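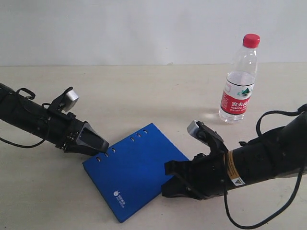 Figure 1. Blue notebook on the tabletop.

Viewer Ratings of the Drama "Wekinora"
Term report, December 2022

2. Method
We asked 224 students at Claltgate College which episodes of "Wekinora" they had watched and when. Only 100 answered every question. Ratings came from the weekly chart on the Benex site.

3. Results
The drama gained viewers until April, then leveled off. Of the full answers, 59 came from people who watched live and 38 from people who streamed later — the rest did both. Episode six, where Han leaves the island, was the one most often named as a favorite.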